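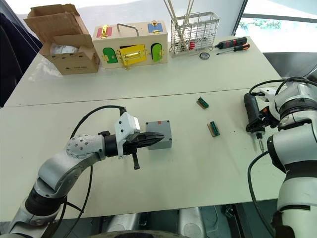 Two arms, with a small gray junction box on the table.

Rurine Trailside Sign Base
Made by Oyelaran

Every town has a spot where something used to happen. There was a mill, or a quarry, or a ferry that ran until the bridge put it out of business. Sooner or later somebody wants a sign there, and then come the meetings. The Rurine is the part under the sign. It has never settled an argument about wording, but it will hold the wording at a readable angle while people keep arguing.

The base is a single steel post on a bolt-down foot, with a tilted tray on top for an interpretive panel. The tray leans back 30 degrees, so a grown-up can read it standing and a fourth grader can read it while leaning on it with both elbows. We have watched a lot of fourth graders. The tray is built for the elbows.

Choose from 2 heights. The low one suits overlooks, where folks came for the river and would like to go on seeing it. The tall one is for parking lots and anywhere the plow goes by in December. Both take the same panel, so if the planning board changes its mind about the location (it will), you can swap the post and keep the tray.

Colors are brown and the other brown. Rirnum, our finish, is a baked-on powder coat that cleans up with dish soap and a rag. We used to offer green. Three towns ordered it, and all three wrote back asking whether we could make it brown.

What's in the box
Post, foot, tray, anchor bolts, tamper-resistant screws and the odd-shaped driver that fits them. Put the driver somewhere you'll remember. Replacements are on the parts list as item 101, and it's our best seller by a wide margin.

What isn't
The panel, the concrete, the permit, or the blessing of whoever lives across the road. Talk to that last one early.

Installing it
Two people and a level can set one on a cured pad in a morning. Check with your local office about setbacks and buried lines before you dig. If your site is soft or floods in spring, ask for the Lurach footing, which is wider, heavier and no fun at all to carry down a trail.

Ordering
Bases are made to order. Send us the height, the brown and a delivery address with a real loading spot. "By the old depot" has caused trouble before. Questions about drawings for a public hearing go to Zsolt Boros in the sign office, who will mail paper copies if your board likes paper. Returns are accepted on unused bases with all the bolts still in the bag.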